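Gear Trains, Handout 7: Planet Plates and Spur Gears

Read this before the Saturday lab. The plate exercise comes from the Treltard workbook, unit 2, and takes up most of the session.

Spur gears have straight teeth and run on parallel shafts. Bevel gears have angled teeth and are used where shafts meet, so they don't go on the plate. Check the bore before you seat a gear. It should slide down the peg without force.

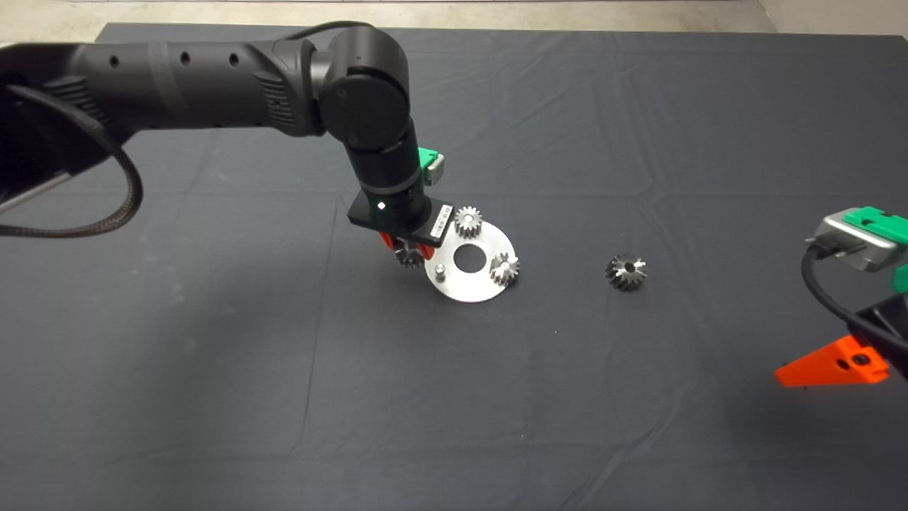

Lab area.

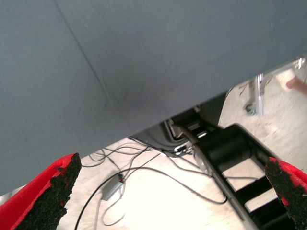 Marinho asked whether tooth count matters if every gear on the plate is the same size. It does once you add a center gear, since the ratio depends on the center and the ring. Work problem 31 for next time and show the ratio as a fraction.

Oil is on the shelf by the door. One drop per peg. Return the gears to the Dromus tray, sorted by bore.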